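Customary court fines and civil appeal: which one comes first?
Forum: Law and Government / Courts

dkincaid
A district customary court fined a family seven head of cattle over a boundary grave. The ruling was read out on 5 Nov 2025. The family says the magistrates' court already has a case open on the same plot. Does the first case block the second?

ridgeway_clerk
Depends on the statute. In most systems with both tracks, the customary court keeps jurisdiction over burial and the magistrate keeps title. The plot is the same but the claims are different.

T. Yazzie
Disagree. If the fine rests on a finding about who holds the land, that is a title finding. The written ruling should state the basis. Has anyone read it?

dkincaid
I have the summary only, 13 lines. It says the grave was dug "on land under the headman's authority." No survey is cited.

T. Yazzie
Then it assumed the point the magistrate has been asked to decide. Grounds for review.
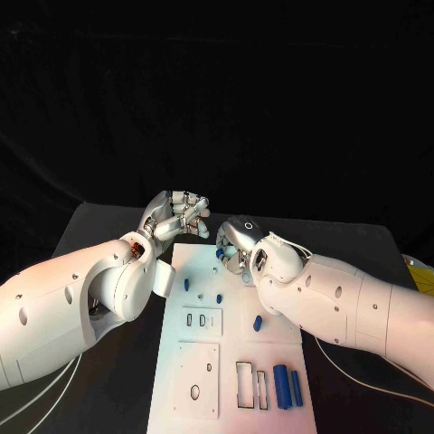

Re: Filing deadline and costs

hieu.lai
Check the deadline before arguing grounds. Where I worked, notice of appeal had to be lodged within 30 days of the oral ruling, and the written one did not restart the clock. The family should get the local rule from the registry in writing.

ridgeway_clerk
Agreed on the deadline. On costs, the filing fee was 500 in May and the transcript was extra. Security for the fine may also be required, in cash or livestock.

Wojcik_Y
Security is discretionary. I have seen it waived twice on a one-page affidavit of means.

ridgeway_clerk
Waived for individuals, yes. This is a family with a herd. I would budget 3,000 in total and not count on a waiver.

Wojcik_Y
The size of the herd is not in the summary. You are guessing.

dkincaid
They have asked for the full record. I will post the paragraph on land when it is released.

T. Yazzie
Post the panel's names for it too. If the headman sat on it, that is a separate ground.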